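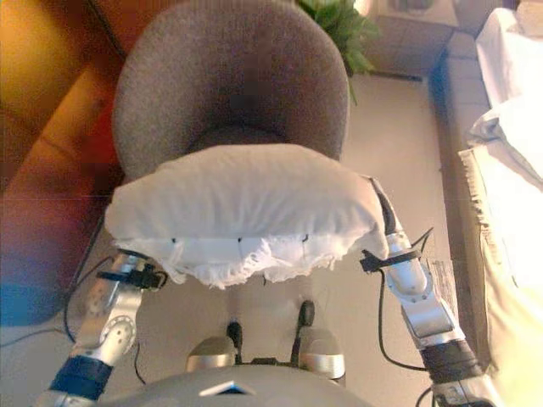

About us

Hi, I'm Alina Bratu, and I look after the people side of things at Zondasach. We make up furnished rooms for rental buildings: beds, sofas, reading chairs, cushions, the lot. I started on the linen cart, so I have opinions about pillows (the white ones with the ruffled lace edge are my favorites, and yes, they're a pain to iron).

There are 16 of us in the workshop and out on the sites. For years the job meant lifting, bending and carrying, over and over, and by Thursday everybody's shoulders knew it. Then we brought in Tritau, our two-armed robot. It handles soft stuff by pressing it between its wrists, and we use it for moving pillows around the furniture while one of us gets on with the parts that need a good eye.

I won't pretend we all loved the idea! Maricica Gavrilă told me flat out that she'd give it a month. She now runs the robot shifts and trains everyone else, and she got a raise to go with it. Boonmee Noiphan moved over from carrying to repairs, where he'd wanted to be anyway, and he's the one to call when a cable needs replacing.

So what has changed for us? We have a new job called room lead, and each lead gets 40 hours of paid training before working alone with Tritau. Heavy carrying is shared out so it doesn't land on the same two people. We didn't let anyone go, and Ionuț Toma put that in writing before the crate was even open. Some things are still slower than by hand, duvet covers especially, and I still do those my way.

If you'd like to come and work with us, ask for Veronica Nistor at the front office. You don't need to know a thing about robots. Visitors are welcome too, just call ahead so we can find you a parking spot on the Costache side of the building.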